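4.2 What the passing counts can and cannot show

Promoters who pay for a new clay surface tend to say afterwards that the racing has improved. The claim is repeated in programmes and local papers, and has found its way into at least one planning application, but it is rarely tested. We had lap charts for 80 feature races at two ovals, Flovport and Zitbridge, and we set out to see how much of the claim would survive them.
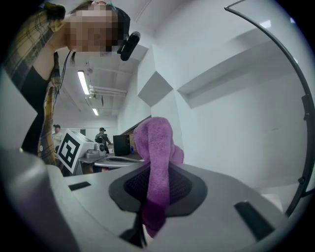
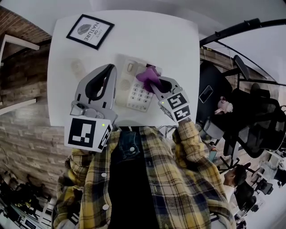

Figure 3. A hand-held gripper seen from below (first); two hand-held grippers over a white table, one closed on a purple cloth lying across part of a desk telephone (second).

Flovport laid 2,000 tonnes of new clay during the winter break. Zitbridge kept its old surface and serves as our comparison, though a poor one. It is the narrower track, it starts its features in single file after a caution, and its regular drivers have changed less from year to year. We would have preferred Pearce, whose shape and banking are much closer to Flovport's, but the Pearce charts record only finishing order and are no use for this purpose.

A pass was counted when a car that was behind at the line on one lap was ahead at the line on the next, with both cars still running under green. This misses any place that was won and lost again within the lap. It also treats a leader slowing with a flat tyre in the same way as a leader who has been properly beaten. Maricel Pascual recoded a share of the charts without knowing which season they came from, and her totals were close enough to ours that we do not think coding error explains much.

On the raw totals, Flovport's first season on the new clay looks good. The gain over the season before was 140 passes, and this is the figure that the track's supporters are likely to quote. We would ask them to wait. A large part of the gain falls in April and the weeks just after it, when fields were bigger than usual. More cars means more chances to pass on any surface. Once passes are divided by the number of car-laps run under green, the gain shrinks to a size that one odd night could produce, and leaving out the busiest meeting removes most of what is left.

There is a second problem. In the same winter Flovport began treating the surface with Keltero, a binder meant to hold moisture in the top layer, and changed the time at which the track is watered. The three changes arrived together and our data cannot pull them apart. Any account that gives the credit to the clay alone is guessing. So is any account that gives it to the binder, and the drivers we spoke to were confidently split between the two.

None of this shows that the new surface did nothing. The charts have no record of side-by-side racing that ends without a change of position, which spectators may well value more than the passes themselves. Our reading is narrower: the evidence offered so far would look much the same if the clay had made no difference at all. Section 4.3 repeats the comparison using heat races only, where field sizes were more even.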